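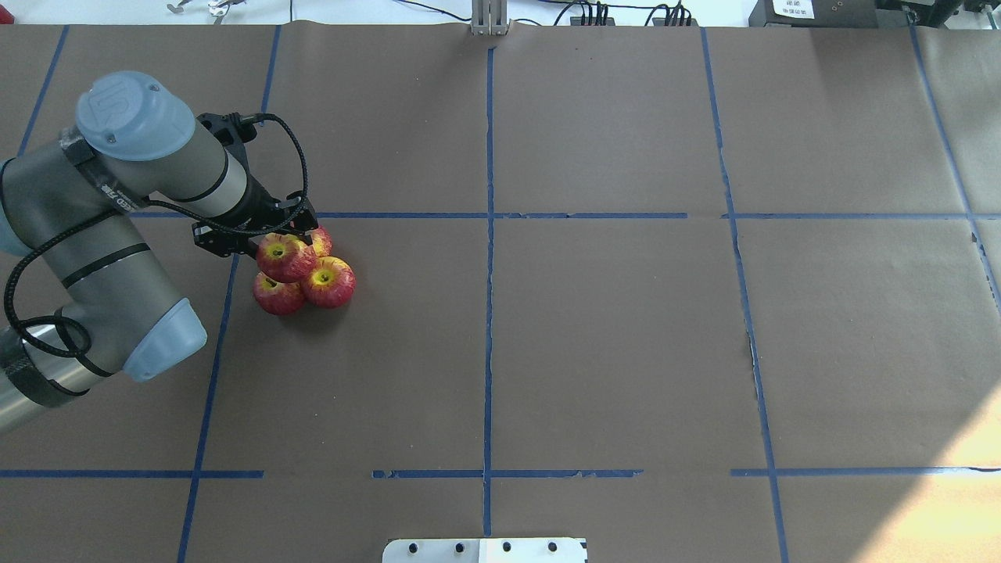
겨울 끝자락 사과 이야기 좀 해도 될까요. 저 요즘 사과에 완전히 빠져 있거든요! 가을 햇사과 말고, 저장고에서 겨울을 난 2월 사과요. 다들 이맘때 사과는 한물갔다고 하시는데 저는 이맘때 걸 기다리는 쪽이에요. 특히 이렇게 빨간 바탕에 노란 줄이 얼룩얼룩 섞이고 꼭지 둘레에 연두색 기가 도는 애들을 보면 그냥 못 지나가요. 온통 새빨간 사과보다 훨씬 표정이 많지 않나요? 크라프트지 위에 옹기종기 붙어 있으면 더 예쁘고요.

품종은 이테티예요. 처음 들어보신 분 많을 텐데 저도 작년까지는 몰랐어요. 야브원스카 농원에서 조금만 키우는 거라 동네 밖으로는 잘 안 나가나 봐요. 껍질이 살짝 두껍고, 베어 물면 신맛이 먼저 오고 단맛이 한참 뒤에 따라옵니다. 그 '한참 뒤'가 너무 좋아서 저는 천천히 씹어요.

맛 설명을 더 하자면, 막 딴 이테티는 솔직히 좀 시큼하고 뻣뻣하대요(레나 두데크 님 말씀). 저장고에서 몇 달 지내고 나면 신맛이 둥글어지고 향이 올라온다고. 저는 가을 걸 먹어본 적이 없어서 올해는 꼭 비교해 보려고요. 벌써 달력에 표시해 뒀어요 ㅎㅎ

그리고 오늘의 또 다른 주인공, 크라프트지! 넓은 작업대에 갈색 종이를 쫙 깔아 놓은 모습을 좋아하는 분 또 계신가요? 저는 종이 깔린 책상만 보면 마음이 차분해지면서 동시에 뭔가 마구 늘어놓고 싶어져요. 사과든 빵이든 씨앗 봉투든요.

사과랑 갈색 종이 궁합은 정말 최고라고 생각합니다. 흰 종이에 올리면 빨간색이 너무 튀어서 흠집부터 보이고, 체크무늬 천에 올리면 사과 줄무늬가 묻혀요. 갈색 위에서는 노란 줄도 보이고 연두색도 보이고 그림자까지 부드러워 보여요. 사과 고르는 재미가 두 배!

파란 테이프로 종이에 칸을 나누는 것도 꼭 말하고 싶었어요. 페인트칠할 때 쓰는 그 마스킹 테이프요. 갈색에 파랑이라니 색부터 벌써 합격이고, 칸이 있으면 물건 놓을 때 괜히 신중해져요. 자유롭게 놓아도 되는데 꼭 한 칸 안에 넣고 싶어지는 그 마음, 아시죠?

집에서 해 보고 싶다는 분이 계셔서 제가 부엌 식탁에 하는 방법 적어 둘게요. 종이는 롤로 된 걸 사세요. 접힌 건 접힌 자국이 끝까지 속을 썩여요. 식탁보다 길게 끊어서 양 끝을 아래로 말아 넣고 뒷면에 붙입니다. 말려 있던 쪽이 바닥을 보게 깔면 모서리가 덜 들려요.

테이프는 긴 줄부터. 혼자 하면 꼭 휘더라고요. 저는 한쪽 끝을 붙여 놓고 쭉 당겨서 반대쪽 끝을 먼저 누른 다음 가운데를 손바닥으로 쓸어요. 처음부터 조금씩 붙여 나가면 어느새 뱀이 되어 있습니다(경험담이에요…). 긴 줄이 곧으면 가로줄은 대충 해도 그럴듯해 보여요.

칸 간격은 저는 30cm로 잡았어요. 그보다 좁으면 큰 그릇을 못 올리고 넓으면 칸 나눈 기분이 안 나요. 자 대신 빵 도마를 대고 표시했더니 엄청 빨리 끝났어요. 도마 최고.

주의할 점! 자른 사과는 종이에 바로 올리지 마세요. 즙이 배면 그 자리가 우글쭈글해지고 며칠 지나면 끈적해요. 자른 건 접시로, 통사과만 종이 위로. 저는 이걸 한 번 어기고 종이를 새로 깔았어요. 덕분에 테이프 붙이는 실력은 늘었습니다.

아 그리고 테이프는 되도록 종이 위에서 끝내세요. 나무 식탁에 오래 붙여 두면 햇빛 받은 자리는 뗄 때 조금 애먹어요. 종이에만 붙어 있으면 나중에 종이째 둘둘 말아서 치우면 끝이라 정리가 세상 편해요.

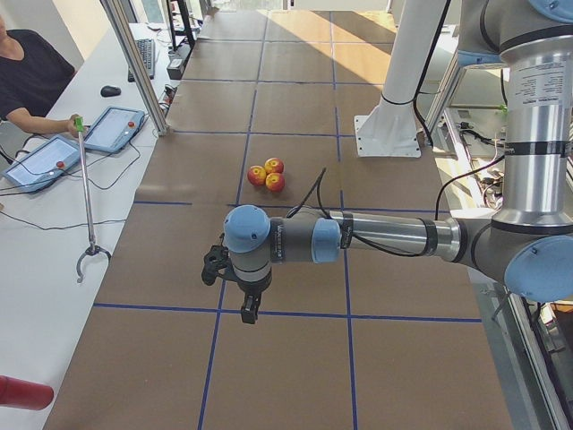 루브콤, 2018년 2월 22일 목요일
창가 쪽 작업대에 볕이 들면 갈색 종이가 저렇게 연한 주황빛이 돼요. 종이 한 장인데 볕 든 데랑 안 든 데가 아예 다른 종이 같죠! 저는 저 볕 자리가 너무 좋아서 사과 얘기하다 말고 자꾸 종이 얘기로 새네요. 가운데쯤 사과 셋이 조그만 세모로 모여 있는 것도 귀엽고요. 칸이 저렇게 넉넉한데 한 칸에 딱 붙어 있는 게 참 다정해 보여요.

볕 얘기 나온 김에, 사과 색은 볕에서 볼 때랑 그늘에서 볼 때가 정말 달라요. 그늘에서는 빨강이 먼저 보이고 볕에서는 노랑이 살아나요. 장 볼 때 가게 조명 밑에서 고르면 다 비슷해 보이니까 저는 입구 쪽으로 살짝 들고 가서 봅니다. 농원 분들은 이제 제가 사과 들고 문 쪽으로 걸어가도 웃기만 하세요.

보관 질문 주신 분들께! 저는 신문지 한 장씩 싸서 종이봉투에 넣고 베란다에 둬요. 냉장고에 자리가 있으면 야채칸도 좋아요. 다만 감자 옆은 피해 주세요. 당근 옆에 뒀다가 당근이 쓴맛 난 적도 있어서 요즘은 사과만 따로 살게 해 줬어요.

싸기 전에 꼭지 쪽을 한 번씩 봐 주세요. 꼭지 둘레가 물러 있으면 그건 저장용에서 빼고 바로 먹거나 끓이기. 흠집이 얕으면 괜찮은데 눌린 자국은 안에서 번지더라고요. 저는 미심쩍은 애들을 따로 모아 두는 그릇이 있어요. 이름은 '이번 주 그릇'입니다.

이번 주 그릇에 있던 애들로 만든 게 바로 사과조림! 손질한 사과 700g에 설탕 5큰술, 레몬 반 개, 소금 아주 조금. 껍질은 반만 깎아요. 다 깎으면 색이 심심하고 다 남기면 질겨서 딱 반이 좋았어요. 줄무늬로 깎으면 모양도 재밌어요.

약한 불에 뚜껑 덮고 8분 정도 두면 물이 자박하게 나와요. 그때부터 뚜껑 열고 졸입니다. 자꾸 젓고 싶겠지만 참아 주세요, 이테티는 단단한 편인데도 많이 저으면 모서리가 뭉개져요. 가장자리가 투명해지고 가운데만 살짝 하얀 정도에서 불을 끄면 식으면서 마저 익어요. 냄새가 정말… 온 집안이 사과예요!

계피는 취향인데 저는 이번엔 안 넣었어요. 겨울 사과는 향이 제법 진해서 계피를 넣으면 좀 아깝더라고요. 대신 플레마우에서 사 온 버터를 마지막에 한 조각. 이건 정말 해 보세요. 토스트에 올려도 되고 요거트에 넣어도 되고, 저는 어젯밤에 그냥 숟가락으로 먹었습니다.

판옌링 님이 껍질은 버리지 말고 차로 끓이라고 알려 주셨는데 이것도 대성공이었어요. 껍질이랑 생강 한 쪽 넣고 뭉근하게 끓이면 분홍빛이 돌아요. 색 때문에 한 잔 더 마시게 돼요. 식은 것도 맛있어서 물병에 담아 다니는 중이에요.

그냥 썰어 먹을 때는요, 저는 세로로 말고 가로로 썰어요. 가운데 별 모양이 나오거든요! 어릴 때 보고 잊고 있다가 요즘 다시 하는데 볼 때마다 신나요. 씨만 톡톡 빼고 얇은 동그라미째로 먹으면 껍질이 빙 둘러 있어서 한 입마다 바삭해요. 짠 치즈 한 조각 얹으면 저녁 끝.

댓글에 "크라프트지 대신 달력 뒷면은 안 되나요" 하신 분, 됩니다! 두꺼운 달력이면 오히려 잘 안 찢어져요. 다만 이음매가 많아지니까 이음매마다 테이프를 붙여서 그걸 그대로 칸으로 쓰면 좋을 것 같아요. 하시게 되면 꼭 보여 주세요, 저 진짜 궁금해요.

"파란 테이프 말고 다른 색은요?" 초록도 해 봤고 흰색도 해 봤어요. 초록은 사과 꼭지 쪽 색이랑 겹쳐서 어수선하고 흰색은 금방 때가 타요. 노란색은 아직 못 해 봤는데 밝은 갈색 종이에는 잘 안 보일 것 같기도 하고요. 저는 당분간 파랑파입니다.

"사과 씻어서 보관하나요?" 저는 안 씻고 보관하고 먹기 직전에 씻어요. 흙이 묻었으면 마른 천으로 살살 닦기만 하고요. 닦다 보면 껍질에 윤이 나는데 이게 또 재밌어서 한 알을 너무 오래 닦게 됩니다.

"조림은 얼마나 가요?" 저희 집에서는 오래 가 본 적이 없어서 자신 있게 말씀 못 드려요 ㅎㅎ 깨끗한 병에 담아 냉장고에 두고 그 주 안에 드시는 걸로 해 주세요. 많이 만들 거면 납작하게 펴서 얼려 두고 필요한 만큼 뚝 잘라 쓰면 돼요.

다음엔 사과 말리기를 해 보려고요. 얇게 썰어 오븐 제일 낮은 온도로 말리는 것부터 시작하고, 볕에 말리는 건 6월쯤 날이 바짝 좋을 때 조금 남겨 둔 걸로 도전해 볼 생각이에요. 그때까지 사과가 남아 있을지가 문제지만요. 말려 보신 분들, 두께 어느 정도로 써셨는지 알려 주세요! 칼로 썰지 채칼로 썰지도 아직 못 정했어요.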